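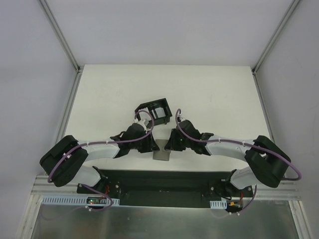 Garnet Li wrote in to say that a box with a divider is just two smaller boxes you can't separate, and that she would like the past month of her life back, having spent it reading my columns on desk organization. She owns one drawer. Everything goes in the drawer. When the drawer won't shut, she leans on it.

I respect the drawer. I had one for 19 years, and it taught me where batteries go to die. But I want to stick up for the small open box with a wall down the middle, because I think it is the only storage product that asks the right amount of a tired person. Two sections is a question you can answer at 11 at night. This side or that side? Done.

Compare the Drikik desk tower, which my brother-in-law gave me in August and which has 16 compartments. I have never owned 16 kinds of thing. By the second evening I was cutting up index cards so that the lower left cubby wouldn't feel neglected – and I still couldn't find the tape.

The lid is the other mistake. A lid is a promise to deal with it later, and you'll put a coffee cup on it first. An open top shows you your own mess every time you sit down, and a shallow mess is one you might fix.

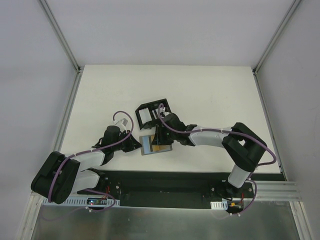

Then there is the matter of the flat things. Cards, notepads, little folders, the thin stuff that won't stand up and slides under everything else. My rule is that a flat thing gets to lie on the bare table for as long as I am using it, and after that it goes in the box or in the trash. Zdeňka Doležal tells me this rule has a hole in it, namely that I am always "using" it. She has seen my table. There was a takeout menu on it from a place that closed.

Fine. The rule leaks. I would still take a leaky rule and a cheap box over the Plasel catalog, where a bamboo tray costs 43 dollars and the pencils are all the same length. Garnet can keep her drawer, and if she ever gets it open again, I think she has my stapler.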